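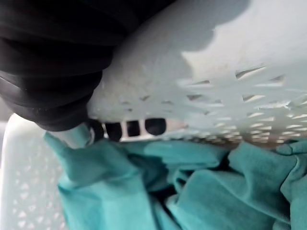 Elora laundry basket review: six months of hauling, dumping and forgetting things in it

Okay, so I have been through a lot of laundry baskets. The wicker one snagged every sweater I own, the collapsible one collapsed (while full, on the stairs), and the fabric one fell over if you looked at it. Last February my neighbor Kadri Vaher talked me into a plain white plastic one with slots in the sides, the Elora, and I've been using it ever since.

First thing I'll say is that it's light! I can carry it on one hip with a full load of towels and still open the door. The slots let some air in, so a damp gym shirt at the bottom doesn't turn into a science project overnight. Small stuff doesn't poke through much either, except for one drawstring that got itself wedged so badly I had to cut it.

The white does show marks. I've got scuffs and little specks on mine, and I've scrubbed them with dish soap and a Grarkura sponge with no luck at all. If that kind of thing bugs you, get the gray.

I mostly keep it on the floor next to the washer, on the striped gray carpet side, and it slides fine when I shove it with my foot. It slides a bit too well on the wood-look floor, to be fair. I'd love rubber feet on the next version.
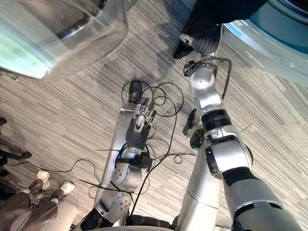
Dumping a load out is where I really like it. You tip it over on its side and everything comes out in one go, no corners for socks to hide in. My old Lobo had a molded lip inside that ate a sock every week, and I do not miss it.

How does it work with a front loader? Pretty well, as long as you leave enough space for the door. Mine swings open really wide, so I park the basket on the other side and feed things in from there. Darks go first, one piece at a time, mostly so I can check pockets (a pen went through once and I'm still mad about it).
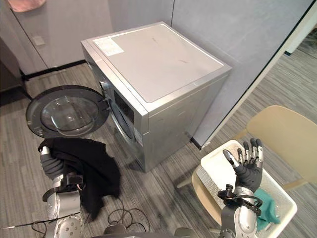 I also tried the Flonix before this, which has 2 handles on top and costs more. Nicer to hold, I'll give it that, but it's deep and narrow and I was always fishing around for the last washcloth with my whole arm in there.

Stuff I'd change on the Elora: softer edges on the rim, some kind of grip underneath, and a color that hides dirt. Stuff I'd leave alone: the size, the weight, the slots.

I'm giving it 7 out of 10. Kadri says 6, but she leaves hers out on the porch all summer.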